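The Second Life of the Office PC

Old office computers don't die, they get moved to a closet. Ruris, a small accounting firm, had 116 of them in July. Some still had sticky notes on.

Bahman Jafarzadeh buys them by the pallet. His shop, Premska, sits behind a tire place and smells like it. "People think it's the processor," he says. "Mostly it's the dust. And a tired hard drive."

New drive, more memory, a good clean. Out the door for $200, less if you're a student. Last year 1194 machines went that way – schools, churches, one bowling alley.

Not all of it pays. Laptops are a headache, glued shut, batteries swollen. Towers are easier. Four screws, maybe a latch, and your in. He'd take a ten year old tower over a new laptop any day and will tell you so at lenght.

The real fight is over software. Support ends, the machine is fine, the owner panics. Bahman puts a free system on those and gives a half hour lesson, coffee included – bad coffee.

Next stop is a second shop in Stumus, if the lease comes thru.

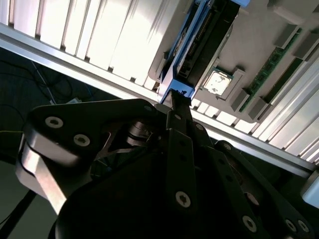
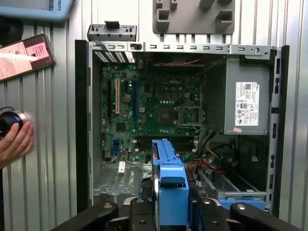

Computer motherboards, the second one a Dell in its open tower.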